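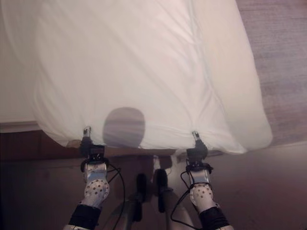

Fig. 4.1 White bed linen held by its lower edge. A seam crosses the cloth.

Chapter 4
Handling Flat Textiles

Sheets, pillowcases and duvet covers make up most of the work in any laundry. At the Nulbridge hostel, which has 64 beds, the linen room sends out up to 200 pieces on a changeover day in May. Each one has to be picked up, checked, folded and put on the right shelf.

A large piece of cloth has no fixed shape. It creases under its own weight and bunches where it is held. The person folding it must first find an edge, then follow that edge to a corner. Seams are a useful guide. On a cover made from two layers, the seam shows where one layer meets the other, and the open end can be found by feeling along the hem.

In this chapter you will learn to:
- find the hem and corners of a large item
- hold an edge at two points and draw it level
- check white cloth for marks and weak seams
- fold covers and sheets to a standard shelf size

Section 4.1 deals with holding and spreading. Section 4.2 covers inspection, which is best done with the cloth hanging, as light falling across it shows up creases and thin patches. Watch for shadows, which can be mistaken for stains on white linen. Section 4.3 sets out the folding method used by Florian Boyer in his training notes for Caron Laundries.

Before you start, read the care label table on page 103. You will need a clean table and two pillowcases for Activity 4A.

Shares 64 | Comments 3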